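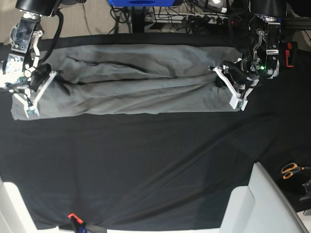

Ticket 73: Budget hold, second folding station
Opened by: Nhyira Frimpong
Site: Umdale
Status: Open, in the sense that a wound is open

August 29, 2026
Finance wants to know why the request lists 6 spare sets of fingertips for a station with 2 grippers. Because they're small, they get used on every fold, and Trovow ships them when the mood takes it. The current pair spends its day pinching fabric like this:

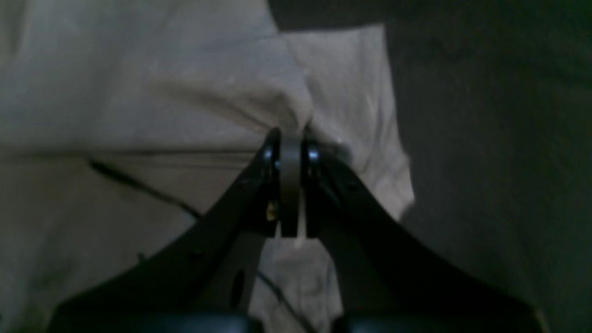 Step 1. Reprice the spares
Asked Trovow for a quote on 6 sets. They quoted 100. Asked again, slower. The new quote is due in September.

Step 2. Check whether we can skip the second station
Dagim Mamo suggested running the first one longer hours. That takes care of the hardware line and moves the money to the overtime line, where it will be noticed by the same people. Left both versions in the spreadsheet.

Step 3. Decide what "folds laundry" means on the form
The purchase form has a box for "output per shift." I wrote "trousers, one pair at a time." The picking up is where the wear goes, so spares are budgeted by grip. 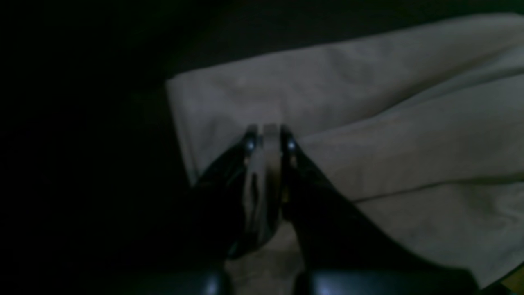

Eun-seong Noh: Budgeting by grip is fine with me, but put cables and clamps on their own line. Last time they were filed under "misc" and misc got cut. I'll release the hold when the quote is in.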